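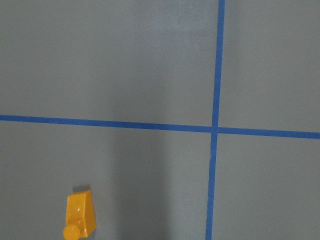 *Gray surface, blue painter's tape, four sections.*

**Wanted: people who will put things down and tell us why they put them there**

Every few months somebody publishes advice on how to organize a work surface. Mark out zones, the advice goes, give each zone a purpose, and the mess will take care of itself. We have read a lot of this at Tridport and we don't buy it yet. The claims are large and the testing is thin. Most of it seems to come from people who sell trays.

So we're running a sorting study in December and need 175 participants. You'll get a box of ordinary desk clutter and a surface divided with tape, and you'll clear the box. Then you'll do it again with no tape. We time both rounds and ask you some questions afterward.

**What we want**

- Adults who can stand at a table for a session of up to two hours, with a break. A stool is available if you ask.
- People with no strong feelings about tidiness. If you have strong feelings, apply anyway, but say so on the form.
- Anyone who has tried a zone system at home or work and quit. We're short on these, and Kirsty Ackroyd would especially like to hear from you.

**What we don't want**

Professional organizers, anyone employed by a storage company, or anyone who took part in the Bellamy trial. That trial reported a big improvement from taped zones. It also let people practice with the tape first and never without it, which makes us wonder what was being measured.

**Pay**

$5 for travel and a flat $40 per session. You get paid if you're slow. You get paid if you leave halfway through. We can't promise you'll learn anything useful about your own desk, and we'd be suspicious of a study that did.

**To apply**

Pick up a form at the Tridport front desk, Room 1237, before 4 p.m., or ask for Ermanno Fiore. Please don't send photos of your kitchen drawers. Questions about consent and how we store your answers go to Beryl Fairclough.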